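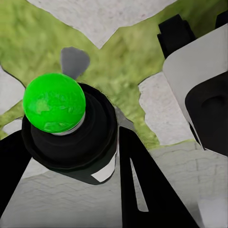
Small yard, small fixes

I spent most of Sunday out back with a bucket and a bread knife (an old one, don't panic), and I've got a few things to pass on.

Wobbly stepping stones. Tip the stone up, throw a couple of handfuls of coarse sand underneath, and twist it as you set it back down. Stand on each corner. If it still rocks, add more sand on the low side. I used to use soil, and it washed out every December.

Grass creeping over the edges? That's where the bread knife comes in! Saw straight down along the stone and pull the strip off like carpet. Twice a year is plenty.

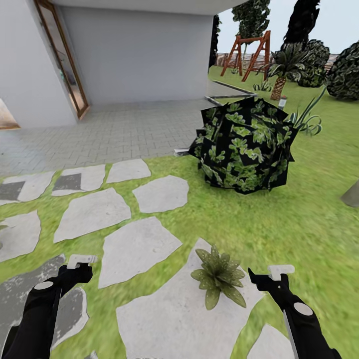

Spotted succulent on a flagstone, with lawn between the stones.

Succulents hate wet feet, so I mix 2 parts potting soil with 1 part grit and water only when the top inch is bone dry. My neighbor Ileana Roman waits 12 days no matter what, and hers look better than mine, so maybe ask her.

Fence boards. Skip the pressure washer, it chews up the grain. Warm water, a squirt of dish soap and a soft brush, working along the slats. Let it dry for 4 days before you stain, and do the top rail first so the drips land on bare wood.

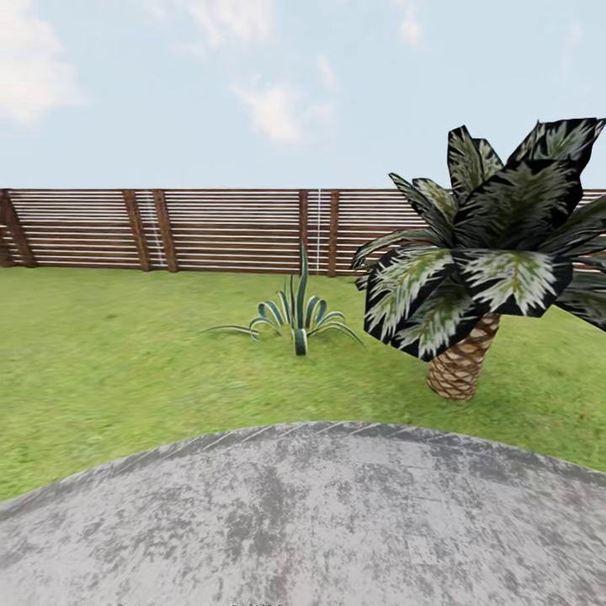
Horizontal slats, level along the top.

Store your brushes in a coffee can, bristles up.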